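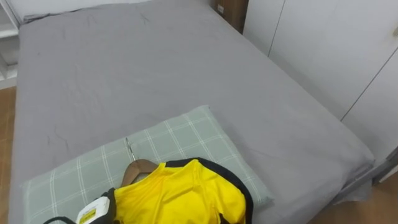

Yellow shirt with black trim, on its hanger and on the pillow. Sage check pillowcase, grey fitted sheet.

EVCOMBE FIRM ASKS THE NATION TO HANG UP ITS SHIRTS, STARTING WITH THE ONES ON THE BED

Evcombe, October 4, 2022

37 shares | 5 comments

Plarnell, the bedding and wardrobe goods maker based on Grurkatgate, today launches Off The Bed, a month of free advice on the oldest storage system in the British home: the bed itself.

The campaign follows a survey the company ran in July, in which 1570 of its customers were asked where a clean shirt goes between the ironing board and the wardrobe. The bed won easily. The chair came second and would like a recount.

"We sell wardrobe rails, so I was hoping for a different answer," said Heike Grube, managing director of Plarnell. "People told us they get the shirt on to the hanger, which I'd always thought was the hard part. Then they put the hanger on the bed and go and make a cup of tea. One gentleman said his had been there since his birthday."

Sports shirts came up more than any other garment. They are slippery, they slide off the hanger if you look at them sternly, and they tend to belong to members of the household who regard the floor as a perfectly good shelf.

Plarnell's advice for a slippery shirt is short. Lay it flat on the bed, front up. Feed the wooden hanger in through the neck, one end at a time, until both ends sit in the shoulders. Smooth the collar down, pick the whole thing up by the hook and walk it to the rail. The walk is the part the company would like to draw attention to.
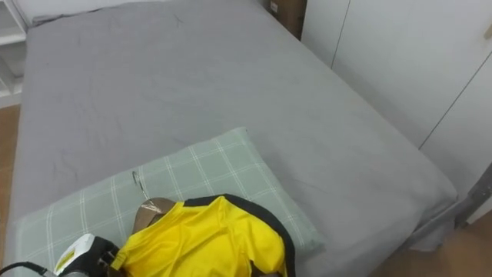 Free hangers, while they last

To help things along, Plarnell is giving away 400 plain wooden hangers from its Grurkatgate shop. They come in bundles of four, one bundle per household, and customers are asked to bring a bag because the hooks catch on everything. The hangers were made for the company by Eichhorn, its supplier of eight years.

"A wooden shoulder grips better than wire, and it doesn't leave those little horns in the fabric," said Rüdiger Stüber, who buys for the wardrobe range. "I have been asked if it will make a teenager hang anything up. I have two teenagers. It will not."

The sage check pillowcase and grey fitted sheet are part of the autumn bedding range, on sale now. Both look better with nothing on top of them, though the company accepts that this is rarely tested.

Notes to editors

Plarnell makes bed linen, rails and hangers and has one shop, on Grurkatgate, Evcombe. It is closed on Sundays and when the delivery van is blocking the door.

Interviews with Heike Grube can be arranged through Frida Brynjólfsdóttir in the press office. She would prefer mornings.

37 shares | 5 comments | Print this page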